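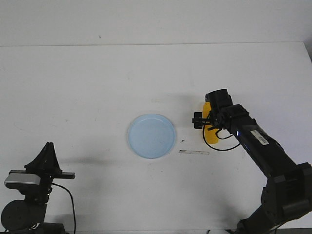

A light-blue plastic plate on a white table.

Print this article
E-mail this article

Bring back the cafeteria plate

By Higinio Trujillo

2024-06-11

The town of Mosoti stopped washing dishes in its school kitchens 11 years ago. The dishwashers were old, the water bill was going up, and a supplier offered trays at a price that looked very good on paper. The school board voted for the trays in one evening. I was in the room and did not object. I should have.

Since then every lunch served at the elementary school has gone out on something that is thrown away 20 minutes later. The three schools together go through 3,000 trays a week. They are light, they bend under a baked potato, and they fill the bins behind the gym before the last lunch period is over.

The argument for throwaway trays was always money. I have gone through the kitchen budgets, which anyone can ask for at the district office, and the savings lasted four years. After that the price of the trays went up twice and the hauling fee went up with it. The district now spends more on lunch service than it did when it owned its plates. Last year the difference came to 87 dollars a day. For a small district that is real money.

Hatsue Kubo ran the kitchen at Kanduris Elementary for most of the time it had real plates. I asked her how many broke. Very few, she told me. They were hard plastic, children dropped them all day long, and they bounced. What she lost were forks, which went into the trash with the napkins, and she solved that by putting a magnet over the bin.

Her bigger point was about staff. Washing took two people for two hours. When the plates went, so did those hours, and the people who had worked them left for other jobs. Anyone who wants the plates back has to pay for those hours again. I think we should. They were decent jobs close to home, and parents with children in the school could take them.
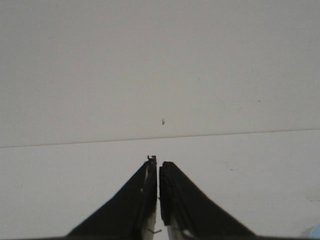

Two dark fingers against a pale background.

There is a fair case on the other side. Dishwashers use hot water and soap. A machine that breaks in the middle of a week leaves a kitchen with nothing to serve on. The Civis school across the county line had this happen last June and ended the term on paper plates. But they fixed the machine and went back to washing. They did not take one bad week as a reason to give up.

I also hear that children do not care what they eat from. Maybe so. I have eaten lunch at both kinds of school, and the room with plates was calmer. The children carried them with two hands and scraped them at the end. It is a small chore, and I would like more of them to have it.

The board will look at the Wonell tray contract again this month. It runs 38 pages and renews on its own unless someone says no. The board should let it end, buy one good dishwasher for each school and order the plates. The old racks are still in the storeroom at Kanduris – I checked.

Print this article
E-mail this article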